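Igwe Community Boards > Manipulation > Data Collection Practice
Filed under: Teleoperation, Datasets, Two-Arm Stations
14 replies | 405 views | 5 people are following this topic

Topic: Acceptance rules for the card sorting set

hosinside_lab
Posted Friday, May 7, 2021

Members who contribute to the shared card sorting set are asked to review the proposed acceptance rules before the next upload window opens. The set at present holds 1551 episodes, all recorded by teleoperation on two-arm stations. Of these, 191 have been placed on hold following the first review pass.

The held episodes fall under one heading. In each of them the operator made at least one failed grasp, corrected it, and went on to complete the task. The current guide does not state whether such an episode is to be accepted. Reviewers have applied different standards, and contributors have reasonably complained.

The proposal is as follows. An episode is accepted if the card reaches its assigned slot and neither arm strikes the organizer. Failed grasps are permitted up to a limit of two. Episodes above that limit are removed from the main set.

Comments are invited from all stations.

marl_operator
I support a written rule, but I do not support a limit of two. The cards lie flat and are thin. On our station a third attempt is common among new operators, and the recovery is often the most useful part of the recording. If the policy never sees a gripper back away and try again, it will not learn to do so. We saw this in January with the pen task, where the trained policy closed on nothing and then carried on to the holder as though it had a pen.

wutirell_review
The point on recovery is accepted. The difficulty is one of proportion. A learning system trained on many hesitant approaches will produce hesitant approaches. When we trained on the full set, including the held episodes, the arms hovered over the card for long periods. When the held episodes were left out, the hovering was much reduced.

I would also ask that we separate two matters which the proposal treats as one. A failed grasp followed by a clean second approach is one thing. A gripper pushing the card across the table until it happens to catch is another, and I would not wish to keep any of the latter.

Cameron Tuhiwai
I write on behalf of the Skandon station. I agree with the distinction made in the previous post and would add a further class, namely episodes in which one card lies on top of another. These are harder than the single-card starts, and the number of attempts should not be judged on the same scale.

The layout in question is shown for reference.
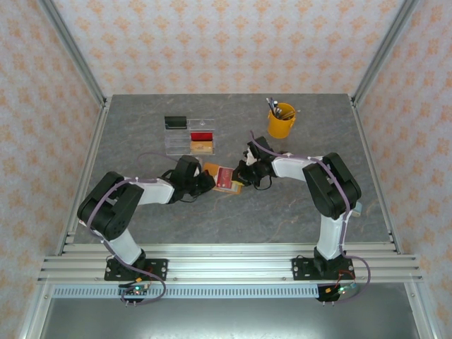

Two-arm station with a red card resting on the orange one, organizer and pen holder behind.

With a start of this kind, the operator must decide whether to take the upper card alone or the two together. Our operators have not been consistent. Some lift the red card first and use the second arm to steady the orange one. Others take both at once and separate them over the organizer. Both methods finish the task, and both would pass the rule as drafted, yet they teach very different behavior. I would ask that the guide name one method before any limit on attempts is set.

wutirell_review
Thank you. May I ask whether the angle of the cards is set by the operator or drawn from the start list? In the layout you have posted, the pair sits at a tilt. If operators are placing the cards by hand with no list, I would expect each of them to favor an angle that suits his or her own wrist.

Cameron Tuhiwai
It is drawn from the start list. The operator places the cards to match a printed guide, removes the guide, and then takes hold of the leader arms. I concede that the match is made by eye and will not be exact. We have regarded the small error as helpful variation.

marl_operator
I would not call it helpful without measuring it. An error that always leans the same way is a bias. Our station checked the first frame of each episode against the list and found that two of our operators turned the card toward themselves nearly every time. They were not aware of it. It took one afternoon to check, and I recommend that other stations do the same.

On the question of method, I would prefer that both be kept and labeled. The person training the policy can then choose. Once an episode has been deleted, the choice has been made for everyone.

pelham_k
I must disagree with keeping both. Labels of this sort are filled in at the end of a long session and are often wrong. In the pen task the field for "arm used first" could not be relied upon, and in the end the field was ignored. A set with one method and no label is worth more to me than a set with two methods and a poor label.

marl_operator
The label can be derived from the gripper positions in the log. It need not be typed by the operator at all.

pelham_k
If that can be demonstrated on the held episodes, I withdraw the objection as it concerns the label. I maintain it as it concerns the amount of data. Splitting the stacked starts between two methods leaves too few of each.

hosinside_lab
The proposal will be revised. The revised text will (a) replace the fixed limit with separate limits for single and stacked starts, (b) exclude episodes in which the card is pushed until caught, and (c) ask each station to check its starting angles against the list. The choice of method for stacked starts remains open. Stations should not delete any held episode in the meantime.

wutirell_review
Noted. I will run the gripper log test suggested above on the held episodes and post the script with the results in this topic.

Show 4 earlier replies
Share (5) | Report this topic

Recent in Data Collection Practice
- Gripper wear and its effect on thin object grasps
- Request for comment: naming of episode folders
- Leader arm calibration before each session
- Pen task: revised start list
- Cable routing on two-arm rails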